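# Komeo gets its long-awaited harbour update, and it's free to everyone who already owns the game

It has been a good long while coming, and those of us who have been pottering about in Komeo since the early access days had more or less made our peace with the idea that the harbour would stay fenced off for ever. Well, the fence is coming down! Joltbridge, the small studio behind the game, confirmed on Tuesday that the Fellwood Harbour update will arrive in August, and that it won't cost existing players a penny.

For anyone who hasn't come across it, Komeo is a gentle game about running a delivery round in a rainy hill town. You pick up parcels in the morning, you learn which gate sticks and which dog doesn't care for you, and in the evening you go home and put the kettle on. There are no timers and you can't really lose, although I have dropped a wedding cake in the canal and felt dreadful for days.

The new update opens up Fellwood, the port at the bottom of the valley that you've been able to see from the chapel steps since the very first version. Joltbridge says it adds 77 new deliveries, a ferry you can ride just for the pleasure of it (with your bicycle, if you ask the ferryman nicely), and a proper night market that sets up along the quay after dark. There's a new character too, a retired clockmaker called Ezzat, who has letters going back decades that he'd like taken round to the people they were meant for. From the little we've been shown, his story looks set to be the heart of the whole thing.

Design lead Taha Zerouali wrote at some length about it on the studio's blog, and it's a lovely read if you have the time. He explains that the harbour was meant to be in the game at launch, but that the team kept running into trouble with the tide, which rises and falls over the course of each day and used to carry off parcels, benches and, on one memorable afternoon, the postmistress.

"We could have made the water stand still and shipped it," Zerouali wrote. "We talked about it more than once. But the tide is why people in Fellwood live the way they do, and we wanted you to have to think about it when you plan your round."

The other big piece of news is that the harbour can be played by 2 people together, online or on the same sofa. Co-op has been the top request on the game's forum for as long as I can remember, so I expect there will be some happy households. It will be limited to Fellwood itself to begin with, and the studio is looking at whether the rest of the valley could follow.

A test version goes out ahead of the full release, with room for 400 players on PC. Sign-ups open on the Joltbridge site at six in the evening on Tuesday, and places will be drawn at random, so there's no need to sit there hammering the refresh button. Testers can expect up to 40 of the new deliveries, with Ezzat's letters held back so as not to spoil them. Saves from the test won't carry over.

Console players get the update on the same day as everyone else, which wasn't the case last time and caused a fair bit of grumbling. The price of the base game is staying where it is.

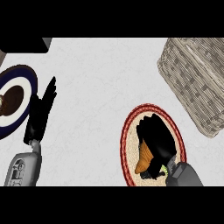

Essam El Ouafi writes in the comments: "Please, please let the sofa co-op work with one controller and a keyboard. My sister and I have been taking turns on the same save since the start, and we've been arguing over who gets to go down to the harbour first ever since we spotted that lighthouse."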